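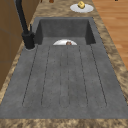

Hallamar Student Robotics Forum > Kitchen Sim Track > Help

Topic: policy never finishes the sink task, losing my mind

gristance_gil
ok so this is the start view for our sink task, sim track. deadline is close and we are at 119 successes out of 400 rollouts. Tabletop tasks are fine, way better than that. Only the sink one tanks.

Setup — two white plates, one down in the basin, one on the counter past it. Reddish-brown thing on the sink plate, yellow thing on the far one. Task is pick the reddish-brown one and put it on the far plate. Same camera every episode, we only jitter the objects a bit.

Trained on 600 demos, keyboard teleop. Any ideas welcome, we meet again tomorrow and I'd like to show up with something

— Gilang

intan_g
what does it do when it fails? miss the grasp, drop it, freeze? can't say much from a success rate

gristance_gil
mostly goes in too shallow. closes on air above the plate, then carries nothing over to the other plate very confidently. sometimes hits the wall of the basin

juwita.k
Thats depth. From that angle the edge of the drainboard hides part of the object and half the plate. Your policy has one view and it can't see where the bottom is. Add a wrist cam.

fotisk
Disagree. We ran a sink task last year with one camera and it was ok. Check the demos first. Keyboard teleop people all come down at different angles, some straight down, some sliding in over the drainboard. Average of those two is a hand that hits the wall.

juwita.k
was your object hidden at the start though

fotisk
no, it was a cup. stuck up over the rim

juwita.k
so not the same task!!

fotisk
Fair. Still think the demos are a mess, 600 from how many drivers?

gristance_gil
five of us. and yeah everyone does it differently, Dehua comes in from the faucet side, I come straight down

dduan
I come in from the faucet side becuase the arm blocks the camera otherwise. It's not random. You come straight down and then you can't see the object at all for the last bit, I watched your replays

gristance_gil
ok but mine have fewer retries

dduan
yours have fewer retries because you deleted the bad ones

intan_g
lol. team meeting in the thread

Serious suggestion, cheap one. Split the demos by driver, train on one person only, same eval. Takes a night. If one-driver does better on less data then Fotis is right, if they all go in shallow then Juwita is right and you need another view.

juwita.k
Would also just move the camera up and steeper if the rules let you. Rules doc for the sim track says one fixed scene camera plus one optional wrist camera, doesn't say the scene camera has to be the default pose. We asked the Tambunan mentors in February and they said pose is free as long as you log it in the config.

fotisk
is that written down anywhere? we got told the opposite, default pose only

juwita.k
It's in the Q&A post, second page. Look for "camera pose"

fotisk
found it. It says free for the practice scenes. Doesn't say anything about the scored ones

juwita.k
hm. ok. I read that as all scenes. Gilang don't move it till somebody asks

gristance_gil
posted in the rules thread. leaving the main camera alone for now, wrist cam is allowed for sure so doing that

Running the split tonight, Dehua only and me only

intan_g
keep the seed the same for both. and eval more than 30 episodes pls, last time you posted numbers off 30 and they moved all over the place

gristance_gil
August 26, 2026 update, both runs done. 400 episodes each, same seed

Dehua only — better than the mixed set, by a lot. Still shallow sometimes but almost no wall hits
Me only — worse than mixed. yes ok

dduan
:)

fotisk
so demos then

juwita.k
Demos AND view, it still goes in shallow! Those are two problems

fotisk
I'll give you half

gristance_gil
Wrist cam means re-recording since we never saved that stream. everyone's doing faucet side approach this time, Dehua is writing down how. Also slowing the teleop speed for the part inside the basin, half my drops were just me mashing keys

intan_g
can you replay the old actions and render the wrist view instead of re-recording? sim should be deterministic if you saved the start states

gristance_gil
we saved start states for the second half only. didn't for the first

intan_g
second half of Dehua's then, filter for successes, replay, render. check a few by eye before you train, ours drifted after a version bump

gristance_gil
trying that now. will post the numbers in this thread, no word from rules yet on the camera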